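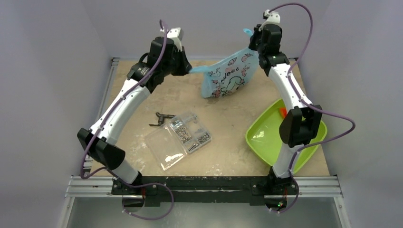
Taseck Dual-Arm Bench Package: purchase review

The Taseck package is sold as a two-arm bench cell for handling small and soft goods, and the quote covers less of the cell than the title suggests. The line items are two arms, two grippers, mounting plates, a front crossbar and a cable set. The tabletop, the side and back walls and anything the cell will handle are the buyer's problem. For budgeting, the plain things on the table matter as much as the arms: a light blue plastic bag held up between two grippers, a divided box of small metal fasteners, a green tray with a raised rim. Each asks for a different finger, a different grip force and its own line in the plan. We priced the arms first and the rest later, and the total moved twice.

Quotes

Three suppliers answered our request. Vornberg offered a single larger arm with a tool changer. Lindemann offered two arms on a pedestal, which would have meant floor anchors. Taseck was the only one that would fit an existing bench without drilling the floor. Abla Atallah ran the comparison and weighted it toward service access. I would have weighted it toward lead time, and we would have reached the same answer.

Mounting

Both arms mount at the front of the bench, with a black crossbar joining the two plates and the round bases hanging below the front edge. This keeps the tabletop clear. It also puts the bases and their wiring at knee height on the operator's side. If people will sit at the bench, plan for a guard. Ours cost extra and was not in the first budget.

The crossbar arrived square. The plates took up the small error in our own aluminum frame with no shims. Detlef Kuhlmann fitted both arms in an afternoon, with a second person to hold.

Cables

The supplied cables are purple and run outside the arms, held by white clips. They need generous slack at the elbow, so each one swings well out to the side. Allow for this when you set the wall spacing. We left 300 mm at the right side and would leave more next time. External cables are easy to replace, and I count that in the package's favor. Order one spare set with the first purchase, as the minimum charge on a later order is 1180 euros.

Reach and layout

Reach to the back of the table is adequate. The weak area is close to the bases, where an elbow covers much of whatever is placed under it. A tray set at the right side of the table ends up partly beneath the right arm. Taping off that zone during layout is cheaper than finding it after the fixtures are made.

Thin plastic is the hardest material we have tried. The bags crease, shift and droop at any corner that is not held. Budget engineering hours for this separately from rigid parts. Yevdokiia Kushnir's estimate was 15 days for bags alone, and I would not approve a plan with less.

Surfaces

Put a replaceable top on the bench. Ours is light tan and mottled, and it shows pale scuffs and glossy patches. Reflections from clear lids and glossy trays should be checked before any camera is chosen. Plain gray walls are a sensible low-cost choice.

Service

Support goes through Clundedska, which answers in writing and within two working days. Spare gripper fingers are sold in packs of 5. The maintenance contract is optional in the first year. We declined it and will look at it again in September.

Recommended for buyers who already own a rigid bench frame. Without one, ask Lindemann to quote as well and compare the installed price.

Reviewed June 17, 2021
Ottmar Dreßler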